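# Project Report: Wrist Offset Fault in the Cup Sorting Task

Ankit Mittal, Dwivedi group, second semester

## What we wanted to do

The task in our simulator (we call it Sokden) is simple to say. The arm takes small cups from a round tray and places them in a blue bin. The controller was written in January by the group before us, and my part was to make it run 500 episodes without a person watching.

## What went wrong

In the long run the arm stopped in 70 episodes. At first I believed that the grasp planner was weak, so I spent a week on it. This was a mistake. The planner gave good poses, but the gripper went to a different place, a little too low, and the fingers pushed on the tray wall. Then the force limit was reached and the controller stopped the arm.

I found the reason in the log of episode 1339 (the numbering continues from the old group). After an emergency stop, the controller loads the tool file again. There were two tool files in the folder, one for the old short fingers and one for the new fingers. After the restart it always took the old one. So the first stop could come from any small problem, but every stop after it came from the wrong finger length.

In simulation nothing breaks. On the real arm in the Grimbridge lab the same fault would press the fingers into the table — I consider it a safety matter and I reported it to my supervisor the same day.

## What I changed

- The old tool file is removed from the folder.
- The controller compares the finger length before and after each restart. If the values differ, it does not move.
- The operator must confirm the restart by hand.

The third change makes the unattended run impossible for now. I accept this until the check is tested better.

## Views from the simulator 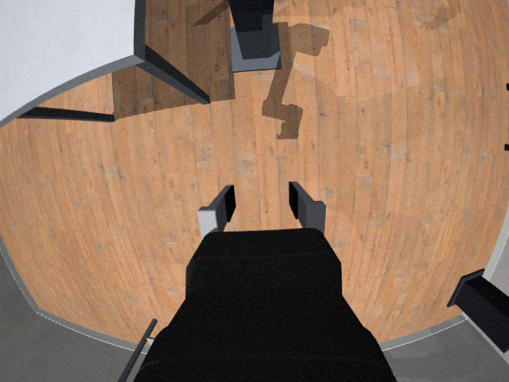

Wrist view first, then the table with the tray and the bin.

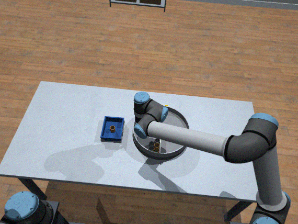
*Last changed: Wednesday, February 21, 2024*

## Open points

The wrist view has no mark for the true finger tip, and such a mark would show this fault much earlier. I want to add it to the overlay. I also did not test what happens if the tool file is missing completely. The Nonemgate scripts still contain the path of the old file in their comments, please do not copy it from there.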